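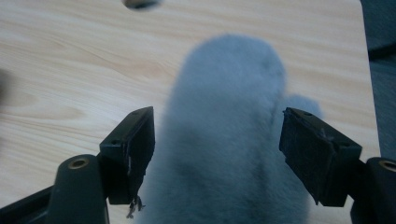 Can a machine do the household chores yet?

A few of them, slowly, with a person standing by. Most of the jobs people have in mind when they ask are still done quicker and better by hand.

PRESS RELEASE
4/25/24

Zivance publishes its review of chore robots and advises buyers to wait

Zivance, the independent testing house for domestic and shop equipment, has today published Hands Full, its review of machines sold or promised for work in homes, laundries and small shops. The review covers 66 separate chores, from pairing socks to restocking a low shelf. Two of them were done well enough, often enough, for Zivance to say that a buyer could leave the machine to get on with it.

Those two were moving sealed boxes of one size between fixed points and vacuuming a clear floor. Both have been on sale in some form for years.

The other 64 fell short in different ways. Some machines could do the job when everything was laid out for them and failed when it wasn't. Some finished, but took so long that the tester could have done the work and made lunch. In the worst cases the machine stopped and waited for help, and the help took longer than the chore.

"We were asked to find out how close this is," said Elspeth Aitken, head of testing at Zivance. "My answer is that it's further off than the adverts say. I've watched a great many films of a robot folding a towel. I'd like to see the other towels, the ones from the same afternoon that didn't make it into the film."

Soft things are the sticking point

The longest chapter deals with soft goods: laundry, bedding, gloves, plush toys, anything with fur or stuffing. Testers ran 1,982 attempts at picking up, turning, sorting or putting away items of this kind. A plush mitten or a soft toy looks like an easy job. It is light, it doesn't break, and a small child can manage it.

For a gripper with two flat pads it is a good deal harder. The item gives way when it is squeezed, so the machine has little to tell it how firmly it is holding on. A thumb or an ear sticking out to one side can end up pinched while the rest swings free. Fur hides the true edge of the thing. Loose fibres are a nuisance of their own, and the review asks makers to say in the manual how often pads should be cleaned and what a new pair costs. Most of the manuals Zivance read said neither.

Much of the current work on the problem relies on people. A person holds a gripper fitted with a camera, does the chore by hand over and over, and the recordings are used to train a machine to copy the movements. Zivance has no quarrel with the method and thinks it the most sensible of those it looked at. It does object to the way the results are talked about. A person working a hand-held gripper brings a person's judgement to every grasp. A tidy recording shows that the tool can do the job in skilled hands, and buyers should not be asked to take it as proof that the robot can.

"If I hold the gripper and pick up a toy, I picked up the toy," said Aitken. "That's useful to the engineers. It's no use at all to somebody with a basket of washing and a loan agreement."

On the shop floor

The review also followed trials at two businesses. Ogilvie, a linen hire firm, tried a sorting arm on returned napkins and aprons. Hukberg, which runs discount homeware shops, tried a wheeled machine for putting stock back on shelves after closing.

At Ogilvie the arm coped with napkins that came down the belt one at a time and struggled once they arrived in a heap, the way they come out of the bags. The firm put a member of staff on the belt to spread them out. That member of staff had previously been sorting them.

At Hukberg the machine did well with boxed mugs and tins, and badly with cushions. Night staff took to leaving the cushion aisle until last and doing it themselves. Hukberg has kept the machine for boxed goods only and told Zivance it is content with that – the review records this as the one clear success outside the two passed chores, with the warning that the shop had to widen an aisle first.

Neither firm cut its hours of paid work during the trial.

What Zivance is asking for

The review sets out a short code for anyone selling or showing a chore robot to the public. Films should be shown at true speed, or carry the speed on screen throughout. If a person is steering the machine, from the next room or from anywhere else, the film should say so. Makers should publish how many attempts were made as well as how many worked, and the objects used should include some the machine has not been trained on.

Zivance would also like an end to the phrase "human-level" in sales material unless the seller names the human and the chore.

One maker, Murden, has agreed to follow the code for its next product showing. Zivance welcomes this and will attend with its own laundry.

Advice to households

For anyone tempted by a pre-order, the guidance is plain. Don't pay a deposit on a machine you can't see working in a room you are allowed to rearrange. Ask what happens when it drops something. Check whether the monthly fee continues if the maker changes what the machine can do, and whether a remote operator may look through its cameras inside your home. Zivance found this last point buried deep in the terms more often than it would like.

The chores will be tested again in September, when several new models are expected. Aitken said she would be pleased to raise the scores if they deserve it.

"Things are better than they were, I'll give them that," she said. "I still do my own socks."

Notes to editors

Hands Full took 12 months to complete. Zivance bought or hired every machine at the normal price and accepted no loans from makers. The 1,982 soft goods attempts include those the testers had to stop early.

A chore was passed only if the machine finished it without help and left nothing for a person to put right. Full scores, including the 64 chores not passed, are printed at the back of the review.

Elspeth Aitken is available for interview through the Zivance press office.

ENDS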